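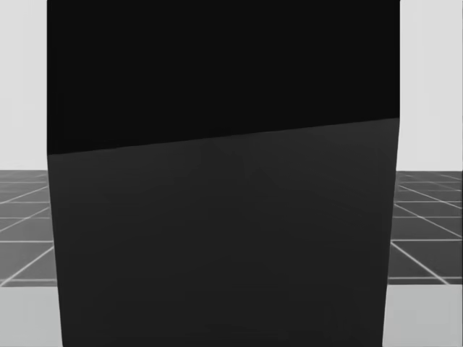 Fig. 1. Simulated cell, close view of the black part.

Ollville Technical Program
Robot Cells: Rules and Good Practice
Handout 9, revised Nov 16, 2023

Bring this to lab. The Skakcombe exercise has two arms, one table and one large black part, and last term it produced 495 logged faults. Most were the same fault with different excuses attached.

1. Views

A camera view with no arm in it says nothing about where the arms are. Fig. 1 is such a view. Before you send a motion command, open a second view that takes in both grippers, and keep it open. "It looked clear" will be marked as a guess.

Our house rule on views: if one object fills most of the picture, you may use that picture to inspect the object. You may not use it to approve a move.

2. Before the approach

Start with both grippers open and off the part. Check each side separately – symmetry is a lovely thing and has fooled better people than us. In Fig. 2 the jaws face each other across the part and the right gripper sits a little lower in the picture than the left. Read the joint values before deciding what that means.

The part is wide on top and tapers toward the bottom. Write down where you intend to grip it, and do so before you move. Shadows on the table are not a measuring tool.

Fig. 2. Both arms, jaws open. 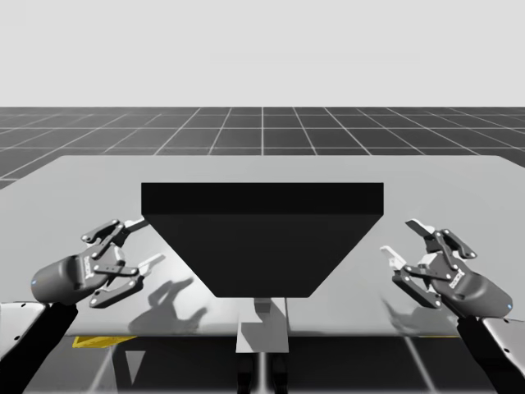

3. Who moves first

One arm moves, the other holds. Name the moving arm in your script header. Both may move together only after you have passed the Prarkness checklist, all 11 items, including the dull ones.

4. Stops and logs

Test the stop command at the start of every session. Simulated arms cannot hurt you, but habits carry over to the real cell in April, and the real cell has no reset button for elbows.

Log every stop with its cause. "Robot was weird" is not a cause.

Reading for next time: Hordiienko notes, section 9.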